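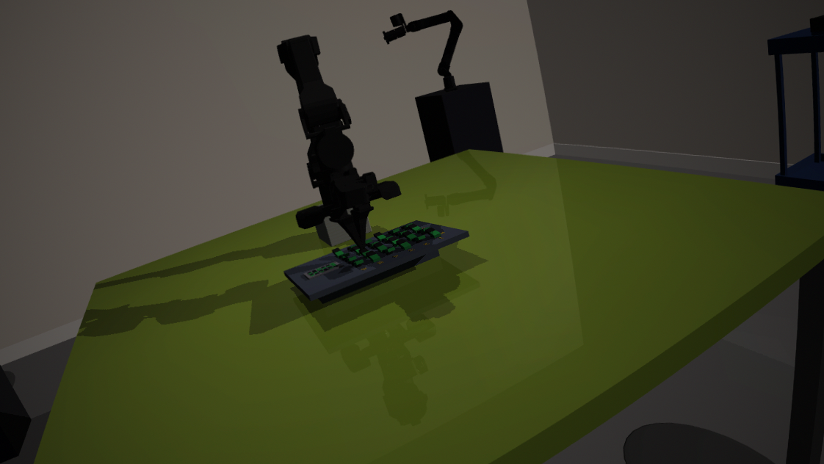
Viola Marino asked me after last week's class whether anyone at Sonow got to keep their old job once the arms came in, and whether "keep" is even the right word for it. Good question, and I gave her a lousy answer while packing up my bag, so these notes are partly my second try.

Session 4: Automation at work, and what happens to the people

Quick recap for those who missed it. We've been following one workplace, the Sonow service center in Umholm, where they clean up and test office equipment before it goes back to customers. Keyboards are a big chunk of that. Before automation a tester sat down, plugged one in, pressed every key, filled in a sheet and reached for the next one. A busy month was 2428 keyboards. I did it for one afternoon when I was writing this course and my fingers were sore until bedtime (and I type for a living!).

The key test is the part they handed to an arm. You can see why it's tempting. The job is the same little press over and over, the keys are in known places, and the computer on the other end can tell you if the press came through. They worked it all out in simulation first, which I want you to remember when we get to planning, because it meant people could argue about the layout of the work cell before anybody bought a table.

Simulation is cheap and patient. You can try a pointed gripper coming straight down, move the keyboard to an awkward angle, run it again at lunch. It also leaves stuff out. Crumbs, for one. A sticky key that goes down fine and comes up late. The testers knew all about late keys and had never written it down, since the paper sheet only had a box for "works" and a box for "doesn't." Please underline that in your notes, I'll come back to it in the assignment.

So what changed for the people?

The pressing went away, mostly. What came in was loading, unloading, checking the odd ones, and deciding what to do when the arm and the person disagree. One tester told me she used to go home with tired hands and now she goes home with a tired head. She wasn't complaining exactly – she said she'd pick the head – but she also said she'd had no say in it, and that bugged her more than the work did.

Then there's the rhythm. With hand testing you could slow down for ten minutes, chat, speed up again. Next to a machine you wait for it or it waits for you. The center uses a scheduling program called Pace, and in the first version Pace counted a waiting arm as lost time and put it up on a screen for the whole room. You can guess how that went over. The screen came down after 72 complaints, a lot of them from the same few people, and good for them I say.

Skills are the trickier part. The old hands could feel a bad key. New hires who have only ever loaded the cell don't get that feel, so who checks the odd ones in five years? Sonow's fix is to pull a batch of 398 keyboards out each quarter and test them by hand, old-timers paired with newcomers. It costs them money and the office grumbles every time. I like it a lot.

And pay! Loading was first graded lower than testing, on the idea that it's "just" moving things. The crew pushed back with a list of everything they did in a shift, and the grade was put back where it was in April. If you take one practical thing from tonight, make the list before the grading meeting – afterward is a lot harder.

Back to Viola's question. I'd say they kept their place and got a different job, and some were happy about it and one guy moved over to Kultidwood to build cabinets.

For next time

Read chapter 5 and the Umholm handout. Pick one task at your own workplace that could go to a machine. Write down what the person doing it knows that isn't on any form. Ask them, don't guess. One page is plenty, and messy is fine.

Notes posted Feb 23, 2022

Questions about the course? Use the contact form or stop by before class. © Work and Machines evening course. All rights reserved. Back to top

This site uses cookies to remember your settings. Accept | Manage preferences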